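Most of the arguments I hear about robot software are arguments about models. Which one is bigger, which one saw more data, which one plans further ahead. I work on the layer underneath, the part that turns a plan into joint commands and tells you afterward what went wrong, and I think that layer gets far too little money and attention.

We do most of our testing in simulation now, and a good deal of it is set in a backyard. 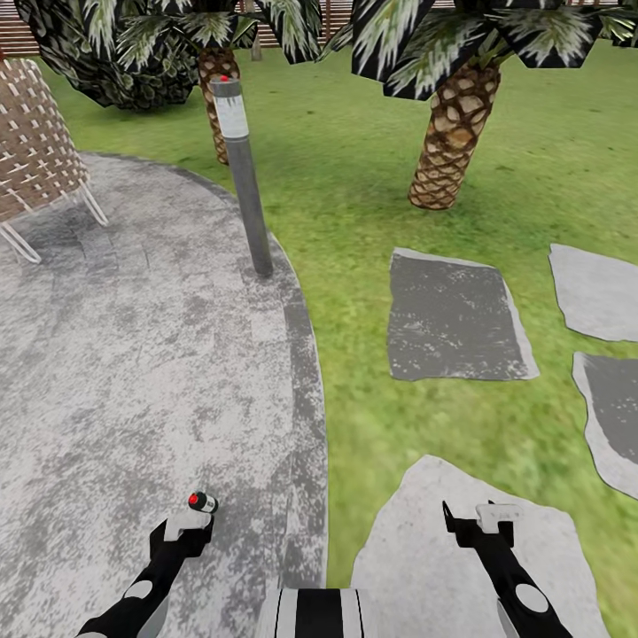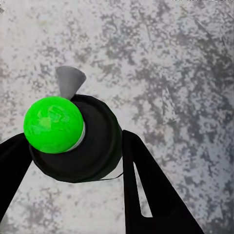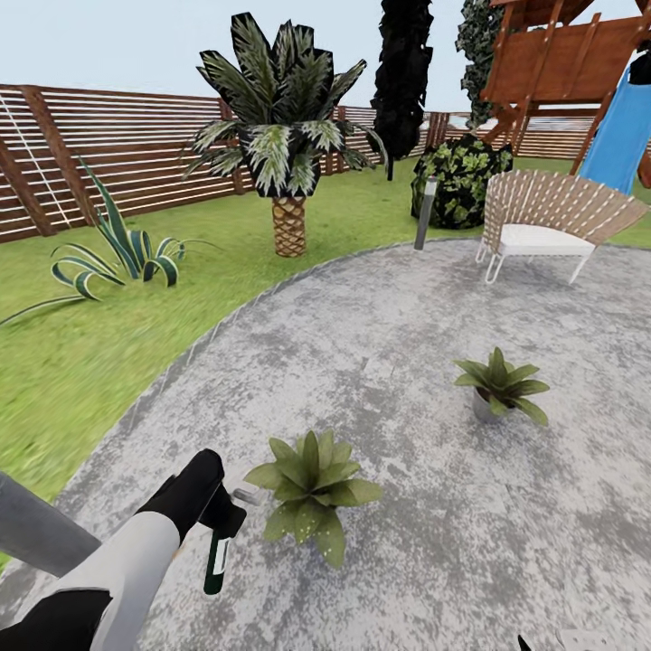
Parvathi Gowda

A backyard is a fair test for a planner. Small things have to be picked up and held over stone that has as many gray specks in it as a bad camera image. There are plants at ground level and furniture with thin legs. A perception stack that was tuned on clean tabletops will find edges everywhere and objects nowhere.

Last December my team at Clatard went through 1106 failed runs by hand. It took three of us most of the month. I expected to blame perception, and perception did earn a share of it. But the largest pile was plain bookkeeping. The planner thought the gripper was closed when the controller had timed out. The grasp pose was computed in one coordinate frame and executed in another. A retry started from the arm position of the attempt before it. No amount of training fixes a stale transform.

What bothered me more was how long each one took to find. The logs were in three formats with three clocks. You would see a bottle slip, and then spend an hour lining up timestamps to learn what the controller believed at that moment. We ended up writing a small tool, Etim, that puts the planner state, the joint states and the wrist camera on one timeline. It is dull software. It cut the time for one diagnosis from an hour to 7 minutes, and I would not trade it for a better grasp model.

There is a case against me. People I respect say the seams between modules are the problem, and that one network from pixels to motor commands removes them. Maybe so. We tried one, Prernard, on the same backyard tasks. It had no transform errors because it had no transforms. It also failed in ways we could not name, and when a gripper stopped short of an object we had nowhere to look. We collected more runs and hoped. I can work with a system that is wrong if it leaves me something to read.

I am also told that simulation bugs are cheap, so why fuss. They are cheap one at a time. Run 1000 episodes overnight with a bad frame and you have a report full of numbers that somebody will quote in a meeting.

So my request is a modest one. If you have a team of 5, put one of them on tooling for good, and don't move that person when a deadline comes up - that is when the tools get used hardest. Record every command next to what the system believed when it sent it. Use one clock. We are moving our older tests over to Listura on those terms this spring, and the clock alone has already taken two weeks.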